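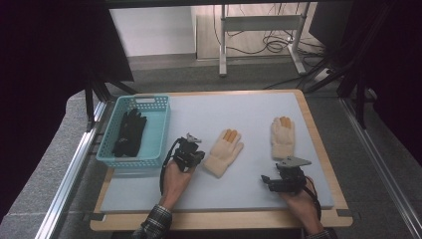

So I spent most of my morning on gripper upkeep again, and I kind of love it! Every 200 grasps I stop, wipe the fingers down, and go over the screws (Dario Pagano taught me to do the left one first, and now I can't do it any other way). Then I open both grippers all the way and check for slop in the linkage.
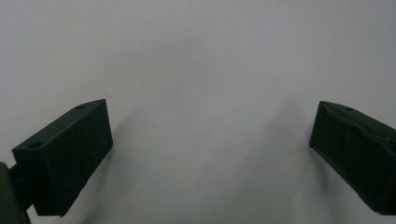

Fingers wide open, scuffs and all.

I'm keeping this pair until June, I think. Marisa wants to print 4 spares before then, a bit thicker at the tip, and I'm already itching to try them on the knit gloves.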